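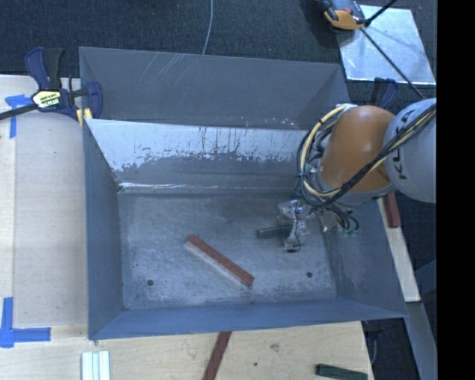

Kapitel 7
Greifer im Vergleich

Ein Greifer lässt sich nicht für sich allein beurteilen. Gemessen wird immer ein Verbund aus Greifer, Arm, Steuerung, Kamera, Objekt und Untergrund, und wer nur einen dieser Teile austauscht, erhält unter Umständen ein anderes Ergebnis, obwohl der Greifer derselbe geblieben ist. In diesem Kapitel arbeiten wir deshalb mit einer Aufgabe, die so einfach gehalten ist, dass sich die Einflüsse noch auseinanderhalten lassen: Ein Klotz liegt in einer flachen Wanne und soll gegriffen und angehoben werden. Die Wanne hat schräge Wände, die nach innen abfallen, und der KUKA-Arm reicht von der Seite hinein, der metallische Greifer steht über dem dunkelgrünen Klotz. Der rotbraune Klotz liegt schräg dazu, und schon damit ist eine zweite Frage gestellt, nämlich wie gut die Steuerung eine Drehung des Handgelenks mit der Lage des Objekts in Übereinstimmung bringt.

Die Messreihen, auf die sich das Kapitel stützt, stammen aus dem Versuchsfeld Firilska. Verglichen wurden zwei Parallelgreifer mit zwei Fingern. Der erste, im Folgenden nach seinem Hersteller Sikier genannt, hat starre Backen. Der zweite kommt von El Ouafi und hat nachgiebige Fingerkuppen, die sich an eine schiefe Fläche anlegen können. Beide wurden am selben Arm und mit derselben Steuerung betrieben. Die Auswertung lief über das Programm Trallalard, dessen Protokollformat in Abschnitt 7.4 beschrieben wird.

7.1 Was ein Versuch ist

Bevor man zählt, muss feststehen, was gezählt wird. Ein Versuch beginnt in diesem Kapitel mit dem Absenken des Greifers und endet, wenn der Klotz entweder drei Sekunden lang frei über dem Boden gehalten wurde oder wenn der Arm wieder in der Ausgangslage steht. Alles andere, etwa ein Abbruch durch die Sicherheitsabschaltung, wird getrennt geführt. Diese Abbrüche dürfen nicht stillschweigend wiederholt werden. Sie gehören in das Protokoll, mit Uhrzeit und Fehlercode.

Insgesamt wurden 2.497 gültige Versuche aufgezeichnet. In 1.769 davon wurde der Klotz gegriffen und gehalten, das entspricht einer Quote von knapp 71 Prozent. Die Zahl umfasst beide Greifer und alle Lagen und ist als Gesamtwert wenig brauchbar. Sie sagt nichts darüber, ob ein Greifer bei schräg liegenden Klötzen versagt oder bei solchen, die an der Wand anliegen. Erst die Aufschlüsselung nach Lage macht den Vergleich möglich, und dafür braucht man in jeder Lage genügend Versuche mit beiden Greifern.

Als gesonderte Gruppe wurden 242 Abbrüche erfasst. Sie sind in den 2.497 Versuchen nicht enthalten. Der größte Teil entstand beim Greifen nahe der Wand, wenn ein Finger die Schräge berührte, bevor die Backen geschlossen waren. Die Steuerung wertete den Kraftanstieg als Kollision und hielt den Arm an. Ob man das dem Greifer anlastet oder der Steuerung, ist eine Frage der Festlegung – sie muss aber vor der Messung getroffen werden.

7.2 Lage und Zugang

Wir unterscheiden vier Lagen: frei und parallel zur Wanne, frei und schräg, an einer Wand anliegend, in einer Ecke. Für die ersten beiden genügt es, die Drehung des Klotzes in der Ebene zu bestimmen und den Greifer entsprechend auszurichten. Bei einem Klotz an der Wand kommt hinzu, dass ein Finger zwischen Klotz und Schräge Platz finden muss. Starre Backen benötigen dort einen Spalt, der mindestens ihrer Dicke entspricht. Nachgiebige Kuppen kommen mit weniger aus, verlieren beim Anheben aber an Haltekraft, sobald der Klotz außermittig gefasst ist und kippt.

In der Ecke sind beide Bauarten im Nachteil. Eine verbreitete Abhilfe besteht darin, den Klotz zuerst mit einem Finger in die freie Fläche zu schieben. Dieser Schiebevorgang ist ein eigener Schritt und wird im Protokoll auch so vermerkt. Ein Greifer, der nach dem Schieben erfolgreich zufasst, hat eine andere Leistung erbracht als einer, dem der erste Zugriff gelingt.

7.3 Einfluss der Kamera

Die Kamera ist in diesem Aufbau fest montiert und blickt auf den Arbeitsbereich. Sie liefert die Lage des Klotzes, bevor der Arm hineinfährt. Danach verdeckt der Arm einen Teil der Wanne, und die Steuerung muss sich auf die zuvor bestimmte Lage verlassen. Verrutscht der Klotz beim ersten Kontakt, bemerkt das System dies erst nach dem Schließen der Backen. Eine Kamera am Handgelenk würde den Klotz länger im Blick behalten, bringt aber zusätzliches Gewicht an den Arm und eine weitere Leitung, die bei jeder Drehung mitgeführt werden muss.

Für die Kalibrierung wurden vor jeder Messreihe 300 Einzelbilder aufgenommen. Als Richtwert für eigene Aufbauten ist das großzügig bemessen. Wichtiger als die Anzahl ist, dass die Aufnahmen den Rand des Arbeitsbereichs einschließen, denn dort wirken sich Fehler der Optik am stärksten aus. Wird die Kamera auch nur leicht verstellt, ist die Kalibrierung zu wiederholen. Dasselbe gilt nach dem Umsetzen der Wanne.

Zur Vorbereitung auf Abschnitt 7.4 sollten die Begriffe Werkzeugmittelpunkt, Greifweite und Wiederholgenauigkeit aus Kapitel 3 bekannt sein. Die Greifweite geht dort als fester Wert in die Rechnung ein. Bei nachgiebigen Kuppen hängt sie zusätzlich von der Schließkraft ab, weshalb die Kraft in jeder Protokollzeile mitgeführt wird.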